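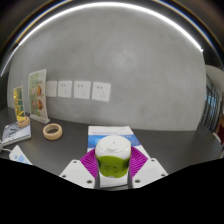 1/19/19

Up before six again. The boiler had gone off in the night and the kitchen was cold enough to see my breath, so I made porridge and ate it standing by the hob. Pressed the reset, waited, pressed it again. It caught the second time. I have written the date on the calendar by the back door in case it makes a habit of it.

Walked up to the allotment once it was light. Ground frozen hard for the top inch and soft below. The leeks are standing well and I dug nine, which meant fetching the bar from the shed and levering them. The purple sprouting has been had by pigeons down one side where the netting came off its pegs. I pegged it back with bent wire and put a brick on each corner. The broad beans are up under the fleece -- a bit pale, but up.

Seed order went off this afternoon. I spent too long on it. Last year I bought Zavar potatoes and they were good bakers but the slugs got into most of the late ones, so this time I have gone for Rilus as a first early and nothing after that. Parsnips, beetroot, two sorts of lettuce, and the climbing bean called Prastau that did so well along the fence. The packet says 66 seeds, and I can't see me needing more than half. They should come in the first week of February.

Bus to town for the library. The 112 was late both ways. Took back the book on hedges, which was mostly photographs of other people's gardens, and renewed the one on drainage. The far end of our plot has sat under water two winters running and I would like to get a trench in before the spring rain. There is a soakaway drawing on one of the later pages that looks possible with a spade and a few barrows of stone.

Leek and potato soup for tea, and the end of the brown loaf. Washed the pan, then sat and sharpened the secateurs and the small knife. My hands ache tonight, more the left than the right.

The wind has gone round to the west since dark and the gutter is dripping, so the frost is on its way out. Must remember the shed key. I left it in my other coat -- the green one, on the hook upstairs -- and had to come back for it this morning. Bins out tomorrow. Boiler still going at half past nine.

Print this entry | E-mail this entry
3 comments | 2 shares

Back to top
Copyright of the author. Contact by e-mail only.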